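Call for participants: former Karach warehouse workers

Clalbridge Labor History Group is looking for people who worked at the Karach distribution center during the 14-week lockout. We are recording interviews for a book and would like to speak with 23 people. Union members, office staff and drivers are all welcome.

Interviews take place in July at the Rulideo building and last roughly 50 minutes. You will get a transcript to check, and you can ask us to leave your name out. We pay $19 toward travel – bring your ticket or gas receipt.

Call or stop by the front desk to sign up.
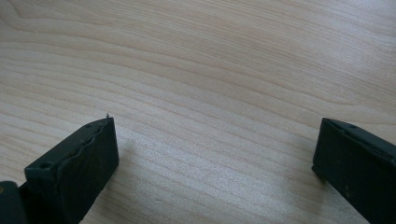

Family members who helped on the picket line can also take part.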